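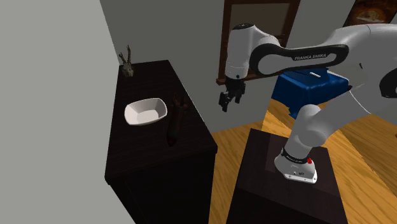
Start pose checks, again. I know we went over this in November, but with more folks joining the Drotano task set I'd love for us to settle on one written rule before anybody records another batch. My vote is that every episode begins with the gripper open, empty and well clear of whatever the task touches, the way it hangs off to the side of the cabinet with the bowl on it. I went back through 206 episodes and 67 of them started somewhere else, which makes comparing runs a real headache!

ollgate_bench
May 28, 2023

Agree on open and empty. Not sold on "well clear," though, sorry. At Zosstead we wrote it that way and ended up with 2 people reading it 2 different ways. Put a distance in it.

marrowpin

A distance from what? The nearest object or the furniture? A tall thing at the back of a cabinet changes the answer quite a bit.

tidy_waypoint

Good point, and I should have been clearer (I do ramble).
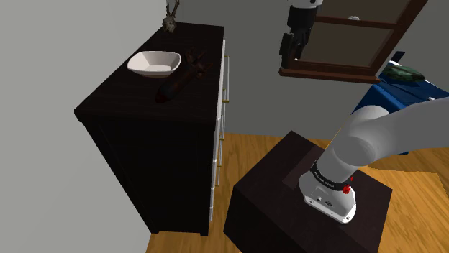
I'd measure from the nearest edge of the furniture, and leave the objects out of it, so the number stays put when somebody swaps the props. Would three hand widths be too sloppy?

ollgate_bench

Yes, much too sloppy, with love. Use centimeters and log it with the seed.

marrowpin

Fine, centimeters! Draft goes up tonight, please be picky with it.

ollgate_bench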